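Home | Getting Started | Kitchen Tasks | Cautions | Parts | Contact

Section 5. Clearing a Counter

Read this section before you run any counter task, in the simulator or on the arm itself. It was written by Hamish Henare and checked by Tamsin Tamihana, who disagree about dishwashers but agree on everything below.

The sales sheet for the Dina kitchen package says it "tidies up." We would ask you to set that phrase aside. Dina can pick up certain objects from certain counters and put them in certain places. A person wiping down a kitchen does a great deal more than that and doesn't need a settings file.

5.1 Before you start

1. Open Mestivex and load the counter layout. Do not load the sink layout. The two look alike in the menu.
2. Set grip force to 41. The factory value is 65, and we have never found a use for it on anything that holds liquid.
3. Choose one object as the target. The software will let you queue several. Don't, until you have a clean record with one.
4. Check that the target is on the object list. "Cup" and "can" are separate entries, and a lidded can may be read as either.

NOTE: Patterned stone is harder for the vision module than a plain worktop. If your own counter is heavily veined, practice on the marble layout first.

5.2 Picking up the can

5. Start the pick routine and watch from the wrist view.
6. When the fingers close, press Pause. Look at how the can is lying between them before you allow the lift.
7. Look at the lid. If the lid has an opening, find out which way it points.

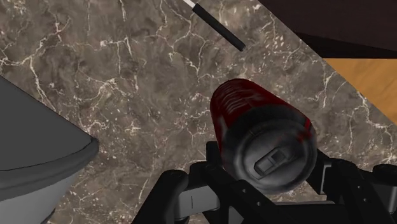
Fig. 5-1. Wrist view, marble layout. Red can on its side in the gripper, lid end nearest the palm. Gray bowl at left.

8. If the can is on its side, do not press Continue in a real kitchen unless it is empty. The program scores a sideways grip as a success. Anyone who has carried coffee would score it differently.
9. To try for an upright grip, choose Release, then Reset Pose, then repeat from step 5.
10. Keep the path to the drop point clear of bowls. If a bowl is near the arm, enter it as an obstacle by hand.

CAUTION: Small slender items such as pens are easily missed by the object finder. Check the counter yourself before any sweeping motion. "No objects found" means the software found none.

5.3 What the score tells you

A run of 4000 simulated picks will give you a handsome percentage. It counts an object as moved if it ends up inside the target zone. Spills are not modeled in this release. Neither are sticky rings, crumbs, or a cat. The Kushnir add-on includes a liquid setting, but we could not get it to load at our Flallbridge test kitchen and can't advise on it.

11. Save the run under a new name. Mestivex overwrites without asking.
12. Write down every pick you would have stopped by hand, and keep that figure next to the score.

If you were hoping to leave the machine alone with the breakfast things, this release won't get you there. Go on to Section 6 for placing objects on a shelf, where the same cautions apply and the drop is longer.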